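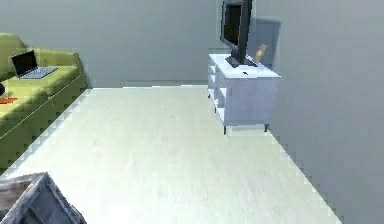 Sodier Steno house pack -- worth paying for?

Forum: Simulation and Tools
Started August 2022

Consolacion Bañez
Has anyone here used the Steno pack from Sodier for more than a trial? It's the one with furnished rooms, a mobile arm, and task scripts for carrying things from room to room. We're a small group at Kimville and we want to test a fetch-and-carry planner before we get time on real hardware. I've had the trial for 2 weeks. My notes so far:

Install went fine on a plain Linux desktop. The docs are thin on anything to do with the arm controller. Rooms load fast. Textures are low resolution, and you get stepped edges where the floor meets the wall, but our planner doesn't care about that. Object variety is better than I expected. There's a teddy bear on a side table, a machine learning textbook on the floor, and a big wall mirror with a reflection in it, so if you run a detector on the camera feed you should think about what it will do with the plant in the glass.

What I can't judge is whether the license is worth it for a full year. The seat price goes up after the first 3 seats, and we would need 4.

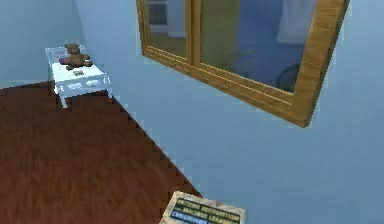
Rogelio Belmonte
We paid for it last year and didn't renew. The rooms are good. The physics on small objects was the problem. Anything thin and flat would jitter once it was set down on something else, and our success numbers moved around depending on the step size. If your work is mostly navigation, buy it. If it's mostly grasping, I'd look at something else.

Alfredo Sebastian
Which version was that? They changed the contact settings in the April release. I had the same jitter before it and I don't see it now. I also don't agree that it's only good for navigation. We run pick and place in it every night.

Rogelio Belmonte
It was before April, so I'll take your word for it. I'd still want to see numbers from somebody who has compared it with a real arm.

Wilfredo Cabrera
I use it for search tasks, where the robot has to find the target before it can fetch it. For that it has been solid. Consolacion, if you still have trial time left, this is what I'd check before paying:

1. Run the same episode 5 times with the same seed and compare the logs. Ours matched, but only after we turned off threaded rendering.

2. Drive the base into a corner and make it turn in place. A lot of planners get stuck when all the camera sees is blank wall and an open door. Mine did, and that was my bug, but I was glad to find it in the sim.

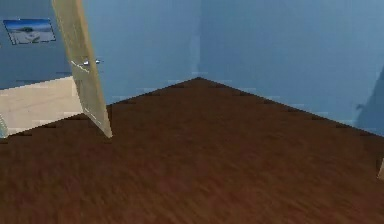

3. Try carrying something wide through a doorway. The collision shape of the held object gets added to the robot only if you set the flag in the task file. The flag is off by default, and the manual has it in an appendix.

4. Ask support a question and see how long the answer takes. I waited nearly a week.

Bautista Arancibia
Number 3 got us too. We had a great success rate until we turned that flag on -- then it dropped by half. I think it's a bad default for a product sold for carrying tasks.

Alfredo Sebastian
It's a default you change once. I wouldn't mark it down for that.

Bautista Arancibia
I would. People publish results with it off and don't know it.

Consolacion Bañez
Thanks, all. I went through Wilfredo's list this week. Seeds matched once I turned off threaded rendering. I set the carry flag and ran the tray task in the bedroom, with the arm holding the tray up in front of the back wall, above the floor, and the bed right under the arm.
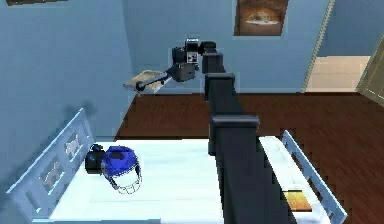

The planner now asks for a lot more clearance than it did before, and planning time went up with it. I can live with that. I haven't looked at flat objects being set down on other objects, so Rogelio's point is still open for me. I wrote to support about the seat price as well and haven't heard back.

Rogelio Belmonte
If you do get to the set-down test, post the step size along with the result. Fajardo is the other one I'd try. It has fewer rooms and they look worse, but the license is per lab and you wouldn't have the seat problem.

Wilfredo Cabrera
Fajardo has no doors that open, at least in the version I tried. Check that first if you need them.

Consolacion Bañez
We do need doors. I'll ask for a trial extension on Steno and post the set-down numbers in this thread when I have them.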